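The Marar Trial

The kit had been on loan from Nekisier for fifteen days when Sum-yee Hsieh opened the evaluation file and typed the date, March 16, 2021, into the first field. The second field asked for the product name. She typed Marar, then deleted it and typed Marar Bench Kit, as it appeared on the quotation.

The kit consisted of one arm, one two-finger gripper, a wrist camera, and a license for Potska, the simulation package. The arm sat on a pallet in receiving with the straps still on. Grulthorpe's safety office wanted a guard drawing before anyone applied power, and the guard drawing was with a contractor. That left Potska, which needed only a desk.

She had spent the first two days on installation. The installer wrote its log to a folder it did not create. Once she made the folder by hand, the rest went without trouble. The license server accepted the key on the second attempt and gave no reason for refusing it on the first.

The task she had written was a small one. The gripper had to close on a block with a cable coming out of it, lift the block, and set it down again in the same place without dragging the cable across anything else. Grulthorpe made control units for cold rooms, and the cable work was done by hand on a single bench by people who were good at it and who were all planning to retire. The plant manager had asked for a number. He had not said what the number should measure.

She ran 73 trials overnight with the default grasp settings. Potska reported 51 successes. She read the definition of success in the manual, which was on a page headed Definitions and took up one line: object in contact with both fingers at the end of the closing phase. It said nothing of the cable.

She wrote her own check. It tested the cable for contact with the neighboring parts at every tenth step, and it slowed the simulation enough that she went to lunch while it ran. When she came back, nine of the 51 had been struck out.

She entered 42 in the results field and explained the subtraction in the notes.

The rest of the afternoon went to the failures. They fell into two groups. In the larger one the fingers closed too high and met the cable before they met the block. The cable model was a chain of short rigid links with springs between them, and under a side load it stored energy that a real cable would have lost. When the fingers let go, it snapped straight. She lowered the spring value by half and the snapping stopped, but then the cable lay down on its own weight in a manner she had never seen on the bench. She tried three values between the two and kept the middle one.

The smaller group had no pattern she could find. She saved the random seeds and attached them.

At four the Nekisier account manager called to ask how the trial was going. She said the simulation ran. He asked if he might quote her on that. She said he could quote her on the whole of it, once it was written, and he said he would look forward to it.

She asked him whether the friction at the fingertips had been measured or assumed. He said it was an excellent question for the applications team. She gave him the parameter name and spelled it, and heard him typing.

Under Strengths she wrote that the wrist view could be recorded for each trial and replayed at any speed, and that a trial could be restarted from any step. Under Weaknesses she wrote that the default success test was unsuitable for cabled parts, that the cable springs had to be tuned by the user, and that the fingertip friction was undocumented. Under Recommendation there was a menu with two choices, Purchase and Decline. She left it unset and asked for a thirty-day extension of the loan, to cover the same task on the real arm.

The form would not save with the menu unset. She exported it as text and mailed it to the plant manager with one picture from the wrist view, the block between the fingers and the thin wire running off to the left.
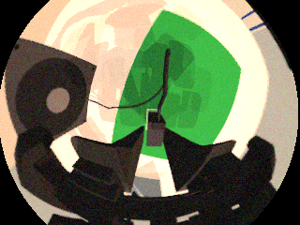 The plant manager wrote back before five that he had read as far as 42, that nearly sixty percent sounded low to him for something at that price, and would she please find out what the bench scored on the same test before anybody signed for another thirty days.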